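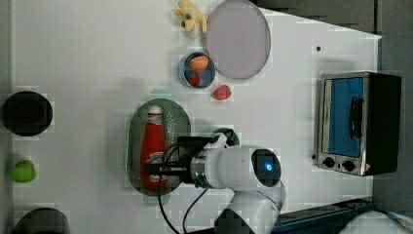 Figure 6.1 Handling a bottle over a perforated tray, with a bowl, a plate and a toaster oven on the same table.

Chapter 6
Budgeting for a Workcell

The price of the arm is the number most buyers ask for first. It is seldom the number they end up paying. Before you request a quote, write down what the cell has to pick up, where each item goes, and how often.
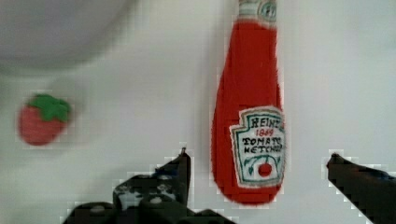 Soft goods need more thought than boxes. An item that gives when squeezed may call for different fingers, and fingers are priced separately. Ask the vendor for two quotes, one with standard fingers and one with custom ones.
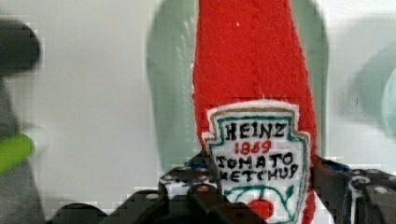 Figure 6.2 Gripper fingers at the base of a felt ketchup bottle.

Next, list the small items: cables, mounts, cameras, spare fingers, table space. At Praltier, Ineke Meijer's planning team left these off the first draft and had to add 14 lines later, for a total of $1,372. Delivery on the custom parts took 90 days, and the December start date was missed.
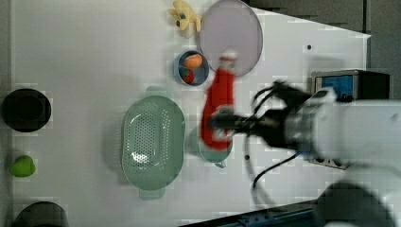 Allow time for trials as well. Staff hours spent on setup belong in the budget even when no invoice arrives for them. Section 6.1 covers the request for quotes. Section 6.2 works through the Praltier budget line by line, and Section 6.3 compares leasing with outright purchase.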